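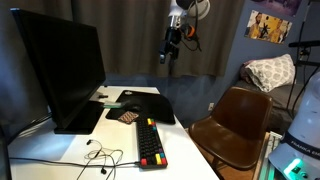
Last modified: 20th April

Chapter 3
Where Does the Work Go? Desks, Interruptions and the Shape of a Day

If you have come to this chapter straight from the last one, you may still have your head full of calendars and deadlines, and I would ask you to put those aside for a little while. We are going to talk about something much closer to hand, namely the place where you sit down, and what it does to the hours you spend there.

When I began teaching this course at Prastby, I gave my students a simple assignment. They were to keep a diary of every time they got up from their work, and to write down what had made them do it. Most expected to find the telephone at the top of the list. A good many of them found instead that they had gone looking for something - a charger, a letter, a pair of glasses, the pills they had meant to take at lunch - and had come back a good while later with a cup of coffee and no memory of what they had been writing.

One of those students was Tapio Koskela, who kept the accounts for a small furniture firm called Jääskeläinen. His diary is printed in full at the end of this chapter, and I hope you will read it, for it is a patient and rather funny piece of work. He had two desks, one at the firm and one at home, and he was surprised to learn that he got up far more often from the tidier of them.

We will come back to Tapio in Section 3.2, where we look at the difference between a clear desk and a useful one. Before that, Section 3.1 takes up the older question of how long a person can attend to one thing, and how much of the advice on that subject (there is an awful lot of it!) you may safely leave on the shelf.

Before you read on

Take a sheet of paper and write down everything within reach of your chair. Mark the things you have used today, and put the list somewhere safe, as you will need it for the Kokia exercise on sorting by use.

3.1 How long is a stretch of work?

Let us start with an ordinary morning, and with a person who has a report of 600 words to write before lunch.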